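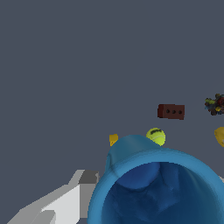 Komimgate's open day on June 29, 2023 was mainly for buyers of moulded tableware, and the tour began at the Vogler press line. Cycle time there is 40 seconds. The tool for the Tanari cup range has 306 hours on it since its last polish. Shona McAlister, who runs the line, spent most of her talk on rims. A thick, rounded lip like the one on the blue cup-shaped object in the render holds heat longer than the wall, so cooling is set by the lip and the wall has to wait.

The drying room was next. Granulate is held at 80 degrees before it goes to the hoppers. The Cinasetti dryer is old and loud, and questions had to be saved for the corridor. A replacement is due in December.

The last stop was the test bench, where handles are pulled until they fail. The sample we watched let go at 159 newtons. Tea was in the canteen, and the car park gate shuts at five.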